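The Woman Who Washes Up After Everyone's Lunch

Clean plates, dirty plates and the long career of a drop of sauce

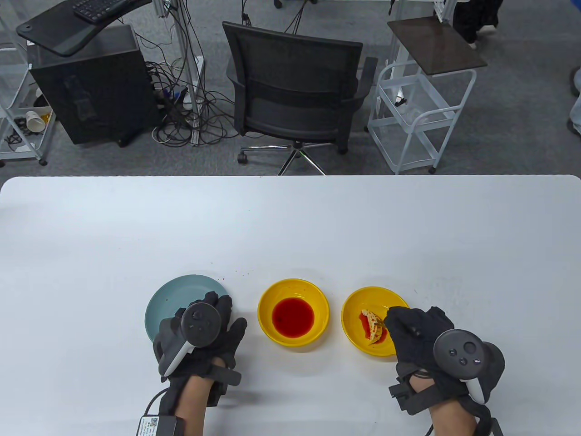
A word about sauce

She has opinions about sauce and would like them recorded first. "Put down that it is always the red," she says, before I have found my pen. "Mustard you can reason with. Gravy sets, but you soak it and it lets go. Red sauce goes wherever it wants and then it goes a little further."

There is some supporting evidence on the big white table. A teal plate has reddish smudges on it. Beside it, a yellow bowl holds a proper puddle of sauce, deep red and shiny, and a second yellow bowl has one small folded thing in it, a dumpling or something fried, sitting in a smear of the same. Between the plate and the bowls is a sprinkling of red specks on the tabletop. She regards the specks the way other people regard a parking ticket.

"One piece left," she says. "There is always one piece left. A room full of grown adults, and every one of them too polite to eat the last one. So it becomes mine, except by then I don't want it either."

She has looked after the dishes at Plirkico for eight years. The company rents two floors of a former shirt warehouse in Madcombe and designs things I was told about at some length and did not follow. She does not follow them either and considers this a strength. Her official title has the word "hospitality" in it. She calls herself the dishwasher, and when the actual dishwasher (a machine, under the counter, temperamental) comes up in conversation, she calls it "the other one."

How the table got its job

The white table was never supposed to be a lunch table. When Plirkico moved in, there was a plan for a kitchen with stools and a long counter, and the plan got as far as a drawing. Then somebody put a sandwich down on the nearest flat surface, and that was the end of the drawing.

"It's a good table," she concedes. "Wipes clean, nice round edge, so you don't take your hip off walking past. But look what it lives with."

What it lives with is an office chair, a computer tower, a fair amount of cable and a pair of white wire carts, all of them on gray carpet. It is the carpet that gets to her. She has asked for it to go. She has asked in writing. She was told that carpet is good for the acoustics.

"Well, I can't hear the sauce land, so I suppose it's working."

I ask what she does about carpet stains. She says cold water, a white cloth, and pressing straight down. Never rub. She says "never rub" three times during our conversation, once while I am asking about something else. Colored cloths are out because you end up with two stains and can't tell them apart. After the cold water comes a little dish soap, then more cold water, then a dry towel with something heavy on it. The heavy thing she uses is a printer manual.

The bowls

The yellow bowls were her choice, and she is prepared to defend them. Before the yellow bowls there were white ones, a large matching set from Pristora, and they vanished at a rate she found insulting. People took them to their desks. People took them, she believes, home.

"You steal a white bowl by accident," she says. "It goes in with your other white bowls and you forget. You don't forget a bowl that color. You open your cupboard and there it is, yelling at you."

Since the switch, losses have slowed to nearly nothing. Two bowls went missing in the first October and both came back, one of them washed, the other with a note inside that she has kept and would not let me read.

The other advantage of yellow is less obvious. Tomato and chili stain pale dishes, and plastic ones worst of all, but on a strong yellow an old orange shadow hardly shows. She admits this is cheating. She says anybody who runs a kitchen and claims not to cheat is either lying or has a much better budget.

The teal plates came later and were not her choice. Somebody upstairs thought the place needed "a palette." She has warmed to them. They are a decent weight, and they have a little rise at the rim, enough to stop a runny lunch on its way to the edge.

"They show everything, though. One dumpling and it looks like you've committed a crime on it."

What people believe about rinsing

I had been told, by someone who works there and asked me not to say which desk, that she keeps a list of things people have said to her while handing over a dirty bowl. She denies that it is a list. It is a notebook.

She reads me a few. "It's only sauce." "I rinsed it in my mind." "Is this one yours?" And one she has underlined: "I left the rest in case someone wanted it."

That last one is where her patience runs thinnest. A bowl with a pool of sauce left in it, she explains, is worse than an empty one in every possible way. It can't be stacked. It can't be tipped into the trash without a splash. And it must be carried level across that carpet by a person who also has other things to carry.

Her method goes as follows, and she gave it to me in such detail that I feel obliged to pass it on. Anything solid goes first, into the food scraps. Leftover sauce gets mopped out of the bowl with a used paper napkin, since people leave her plenty of those, and the napkin goes in the trash. Only then does anything travel to the sink. She gives it a first rinse in cold water, hot for the wash, and she uses a separate sponge for anything red. The red sponge was once yellow. She replaces it when she can no longer remember that.

Plates go on the bottom of the pile and bowls on top, one inside another, but only after they've been wiped. "You nest two dirty bowls, now you have sauce on the outside of one," she says. "Congratulations. You've made more dish."

And the specks on the table?

"Right away," she says. "Damp cloth, from the outside in. You go at them from the middle and you've painted the table."

Does anybody else do it right away?

She laughs for long enough that I write down the answer as no.

The great dumpling period

Lunch used to be sandwiches. She speaks of the sandwich years with real affection. Then a place called Wiriya started delivering to the building, and the whole company discovered dipping.

"Sandwich people make crumbs," she says. "I can live with crumbs. A crumb stays put. Dipping people, they pick up the thing, they dip the thing, they carry the thing over to where they were going to eat it, and all the way there it drips. Why wouldn't you put the bowl next to the plate? Why is there a journey?"

She has tried to shorten the journey. She set out small saucers, and people used them for paper clips. She tried putting the sauce in a squeeze bottle, and would rather not discuss the squeeze bottle. For a while she laid a tray under everything, and that was going well until somebody needed a tray.

At one point she worked out what the office gets through in paper napkins in a year. It came to more than 2,000, and she presented the figure at a staff meeting, hoping for some shame. What she got was a larger order of napkins.

I ask whether she eats the dumplings herself. She looks toward the window. They're very good, she says. They are extremely good, that's the whole problem, if they were bad this would have been over in a month. She takes hers with no sauce, standing up, over the sink.

Things she would change

Given a free hand, she would start with the floor. Vinyl, something mid-brown, she isn't fussy. Next, the wire carts. She has had her eye on them for some time, and as far as she's concerned there is nothing on this earth so suited to moving dirty bowls as a cart. They belong to another department. She has been told they are "in use," a phrase she repeats with her eyebrows up.

She would also like a second drying rack, a tap that doesn't aim at her sleeve, and one rule, printed large and hung by the table. I ask what it would say.

"Finish it," she says. Then she thinks a bit longer. "Or 'Eat the last one.' Either would do me."

The other one chooses this moment to stop in the middle of its cycle and beep. She goes over, opens the door, closes it harder than seems necessary, and it starts again. I ask what was wrong with it. A spoon, she says. Somebody's spoon had dropped through the rack and jammed the arm. She had already fished it out and put it in her apron pocket, and she took it out now to look at it under the light.

It had red sauce on it.

Interview conducted in Madcombe, 13/06/2026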